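Drurar: a small collection of attorney bios, cleaned up for text work

Hi, and thanks for stopping by. I'm Damián Nava, and Drurar is a side project I've been picking at between real jobs. It holds 204 short biographies of lawyers, the kind you find on a firm's "Our People" page, each with a hand-made record of schools, degrees, bar admissions and practice areas.

Why lawyer bios? I used to build websites for small law offices, and every one of them wanted the same page written a slightly different way. I got curious about whether a script could pull the admission dates out of all that prose. Mine couldn't, at least not well, so I started marking them up by hand (evenings, lots of tea) and it grew from there.

What you get

bios.txt has the text, one bio per block with a blank line between.
records.csv has the fields, matched by bio number.
notes.txt is me arguing with myself about edge cases. Skip it if you like!

Of the 204 bios, 152 are in the main set and 52 are held back for testing. Please keep them apart. Leopoldo Magaña mixed the two by accident last November and got scores so good that we both celebrated for a whole evening before he spotted it.

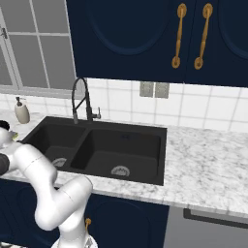 The trickiest field by far is bar admission. Some people list a state, some list a federal district, and some write "admitted in several jurisdictions" and leave it there. I only fill in a court when the bio names it. If the year is missing, the cell stays blank – please don't read a blank as "not admitted."

Practice areas were a headache too. "Labor," "employment" and "workplace matters" may or may not be the same thing, depending on who's writing. I kept the author's wording in one column and put my own grouping in the next, so you can throw mine out if you disagree. Lertchai Sangkhawat checked 73 of the records against my groupings and changed 7, mostly family law ones I had filed under estates.

Permissions

Every firm said yes in writing, and names of people and offices are swapped for made-up ones. If you spot a real one I missed, write to me and I'll pull it the same day.

Known problems

Accents got mangled in a few early bios. Joint degrees show up as two rows in records.csv. Retired lawyers are thin on the ground.

Changes

Jul 15, 2025 – fixed the column order, added the wording column, dropped two duplicate bios that Faustino Escobedo found.

Next up is a column for clerkships, once I decide what to do with summer ones.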